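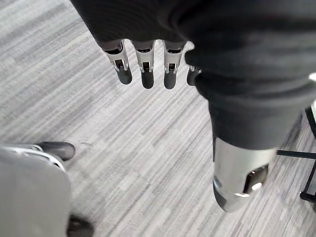

Kiều Khổng wrote in to ask if robot fingers have bones. She thinks they must, or they'd flop like noodles.

Good question! Quick answer: sort of. Long answer: keep reading, and go find some drinking straws.

## Bones first

Your finger has hard bits (bones) and bendy bits (joints). Bones don't bend. Joints do. Robot fingers copy that. The silver metal part is the hard bit. The small dark part in the middle is the joint. Then a rounded dark tip on the end.

Wiggle your pointer finger. Count the places it folds. Did you get three? Most people do, if you count the big knuckle.

Our robot is called Sarkon. We work on it at Pomen, which is a shared workshop, meaning lots of people use the same tables and everybody fights over the good screwdriver. So far Sarkon's build notebook has 58 pages. Page 4 is mostly glue.

## What pulls the finger?

Put your hand on your forearm, the part between your wrist and elbow. Now make a fist. Feel something move under the skin? Those are muscles. They pull on stringy things called tendons, and the tendons pull your fingers shut. So a lot of the work for your hand happens in your arm. Weird but true.

Robots have a few ways to do it:

- strings or cables, like tendons
- thin rods, called linkages, that push and pull
- tiny motors right inside the finger

Some use a mix. A motor turns, something gets pulled or pushed, finger bends.

## Why wear a sleeve?

Machines have gaps. Gaps catch things. Threads, crumbs, hair, the corner of a shopping bag. A soft knit sleeve covers up the gaps and still stretches when the arm moves. Chie Murakami sewed our first one and it was too tight, the wrist couldn't turn. Second one, much better. Leave extra room at the elbow!

## Holding on

A grip is harder then it looks. Squeeze too little and the thing slips. Squeeze too much and crunch, goodbye paper cup. You do it without thinking, because your skin tells your brain how hard you're pressing. A robot needs sensors for that, or a careful guess.

Round bars are a nice shape to start with. Bike handlebars, broom sticks, the handle of a shopping cart. Fingers go around the bar and curl in. Wrapping like that is called a power grasp. Picking up a bean with two fingertips is a pinch grasp, and thats a whole other afternoon.

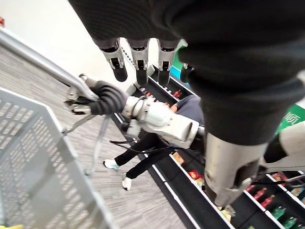 ## Make your own finger

You need: one bendy straw, string, scissors, tape. Get a grown-up for the scissors part.

1. Cut off the bendy bit. Keep the long straight piece.
2. Snip three little V shapes along one side. Not all the way through!
3. Tape the string inside the tip.
4. Run the string down the straw and out the bottom.
5. Pull.

It curls! If it doesn't, the snips are probably too small. If it fell in half, too big. Get another straw. Tuấn Ông went through nine.

Make more fingers, tape them to a piece of cardboard, and see if your hand can hang on to a broom handle. Then try a marshmallow.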